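Droltutari cell

The Droltutari cell is a tabletop work cell run by Coro for recording hand-guided gripping tasks. Two hand-held grippers, one per hand, are used over a white working surface on a wooden table. The cell is best known in the Tiongson notes for its upkeep routine, which is longer than the setup itself.

Setup

Table first, then the surface, then cables. The white sheet or board goes down flat and is wiped, old pencil lines can stay. Grippers are switched on 5 minutes before use and opened and closed fully 3 times each. Objects go out last. Key tags on split rings are the usual check item, being small, slippery and prone to tangle.

Finger pads

Both fingers carry a soft black facing. It wears at the top edge and goes fuzzy, which is tolerated up to a point; loose fibres are trimmed, never pulled. Pads are changed after 90 sessions or when the facing lifts at a corner, whichever comes first. The Vamitz pad set is cut slightly wide and has to be trimmed before glueing. Old glue must come off completley.

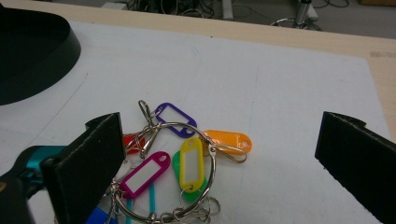
Felt-like finger pads on either side of the key tags.

Alignment

Done over the key tags, by eye. Jaws are brought down above the pile and should meet square. If one finger leads, the screw on its side is backed off and retightend. Left gripper is parked with its fingers towards the middle of the table while the right is checked, then the other way about.
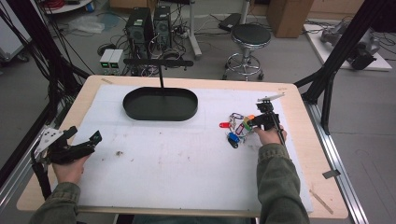 Right-hand gripper above the key tags, left-hand gripper at the side of the board.

Faults

Slow closing: usualy dirt in the slide. Brush out, no oil. Dropped signal: reseat the cable at the gripper end before touching anything on the floor. Straps are replaced when they stretch. Fault code 32 means the jaw position was lost, restart and repeat the opening and closing.

See also: Coro bench log, Vamitz pad set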